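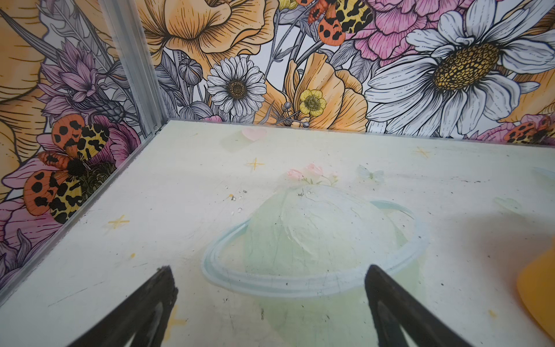 A pale board with a printed dome and ring, set against floral paper.

Features > Watches > Independent Makers

The Kaltport workshop of Maruyama has serviced mechanical watches for two generations, and in May it released the first wristwatch to carry its own name. The Ivska is a hand-wound piece with small seconds at nine. Adel Salem drew the case; Zineb Lahlou finished the bridges by hand. Four dials are offered, among them a gray enamel fired in Brindthorpe. Orders are accepted at the workshop only, and the waiting period stands at seven months.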